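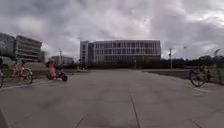 What is a plaza that size supposed to be for?
Mostly for crossing. The people who commissioned it had parades and open-air concerts in mind, but on an ordinary morning it is the space between the bus and your desk, and it should be judged on how it handles that.

The Long Way to the Door

I have been walking across Hostham Plaza since September, first out of duty and then out of a stubbornness I can't fully defend. The walk from the bus shelter to the office entrance is 600 feet. I know this because the architect told me, with some pride, as if he had laid each foot himself.

He is Alasdair Rennie, he's retired, and he agreed to meet me out in the middle on a gray January morning when neither of us could think of a good place to stand. This is a recurring problem at Hostham. Give people a wall and they'll lean on it. Give them a few acres of pale paving and they drift, like guests who arrived before the host.

"You're meant to feel the approach," Rennie told me. I said I felt it mainly in the ears.

The original competition brief asked for "a civic floor." Rennie still likes the phrase. His firm, Venia, won with a scheme that took the words literally: big slabs, thin joints, grass along one side, and offices set well back so you could see them whole. He had drawn a fountain too. The fountain went in the second round of cuts, and the seating went in the third, along with a kiosk that was going to sell coffee. What was left was the floor.

It's a good floor. I came to this story ready to be rude about it, and I have to report that it's flat, it drains, and I have yet to turn an ankle. The credit belongs to Tadeusz Kalinowski, who ran the paving crew for the contractor, Michalski, and who has opinions about joints that I will be carrying to my grave.

"Concrete moves," he said. "You give it somewhere to go, or it picks." He talked about this for most of a lunch. Too few joints and the slabs crack where they please. Too many and the place looks like a bathroom. Ask him about the diagonals, the way the lines seem to swing around as you walk, and he looks at you with pity. The lines don't swing. You do.

I tried to find somebody who loved the plaza, and got Nisreen Abu Hammour, who works in accounts and crosses it twice a day. Love was too strong a word, but she did allow that it had changed how she gets to work. In her old job she came up out of a parking garage and straight into an elevator. Now she gets weather. "I know what kind of day it is before I sit down," she said. "Usually it's that kind," and she pointed up at a lid of cloud that looked as if it had signed a lease.

She has a theory about the sky at Hostham, which is that there is too much of it. I think she's onto something. Downtown you get sky in slices. Out on the paving it comes all at once, and a building that would bully a normal street ends up looking like something left on a shelf. 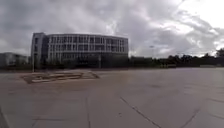
The curved offices at Hostham, with hedges at their feet and trees beyond.

The curve was Rennie's one indulgence, and it survived all three rounds of cuts, possibly because everyone was busy fighting over the fountain. He wanted a front that would change as you walked. It does, slowly. From one side of the plaza it might be any block with a lot of windows. Move over and it starts to bend toward you, politely, like a waiter.

The hedges are another matter. Aurora Esteves, the landscape designer brought in after the building opened, was handed what remained of the budget and told to soften things. She planted low and kept going. "I couldn't do anything about the size of it," she said. "I could do something about the edge." The office workers now complain that the hedge hides the ground floor. Before the hedge, they complained that everyone could see in.

Every few years there is a plan to fill the place up. The latest comes from Fastodix, a company that rents out outdoor furniture, and it calls for 60 planters and 200 chairs in a color the brochure describes as "harvest." Bożena Malinowski, who manages the site, showed me the drawings without much expression. In them it is summer, and everyone is holding a drink. She has seen 18 of these proposals. She keeps them in a drawer, and the drawer, she said, is nearly full, so a decision may have to be made about the drawer.

Rennie hopes they leave it alone. Abu Hammour would settle for one bench, near the bus end, facing away from the wind.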